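The Prekeo feeding kit: my gallery

Hello and welcome to the kit page! I've had the Prekeo feeding kit on a desktop arm since September, on loan from Bendmont, and I promised several of you a proper page for it once I'd stopped fiddling. I've still not stopped fiddling, but the page has got long enough to put up. It's a gallery really, with my grumbles at the front.

What you get is a set of recipes for the arm (they call them routines, I keep calling them recipes), a wrist camera mount and a pair of narrow fingertips meant for holding ordinary kitchen and pet things by the handle. You don't get the arm, and you don't get the bowls or the scoop either, so have a rummage in your cupboards first. Mine came in a box with 7 bags of screws, all unlabelled, and a leaflet that folds out to the size of a tea towel. Rajitha Kanagaratnam talked me through the mount over the phone, bless her, and after that it went together in an evening.

Setting up the serving routine is the fun part. You move the arm by hand to the food, then to the bowl, and it asks for a tilt angle for the tip. I started at 32 degrees and got a very timid little dribble of kibble, so I've gone up to 40 and I'm much happier — bit more of a whoosh, but I like it. Dry food is easy. Anything shredded or clumpy hangs on to the metal and wants a second shake, and you have to add that yourself from the advanced menu, which is hidden behind the battery icon for some reason!

I've also tried the Doãn fingertips on the same arm. They're softer and quieter, lovely on a plastic cup, but they let a metal handle swivel. For scooping I'd stay with the ones in the kit.

Mixed serving, double bowl
Kibble with sweetcorn, red cubes and pale shreds in the left-hand bowl, and the big grey scoop upright in the fingertips with more kibble and a shreddy clump on board. I do love that yellow feeder.

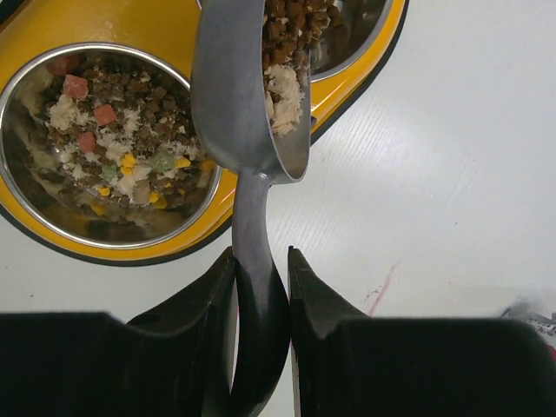

Can I use the kit with an arm I already own?
It depends on the wrist plate. The mount fits the Bendmont plate straight from the box, and for a Kelier arm you need the adaptor ring, sold separately.

Gunnel Tangen has asked me for the settings file, so I'll put it up here once I've tidied the names in it. They're all called things like "scoop new new" at the moment.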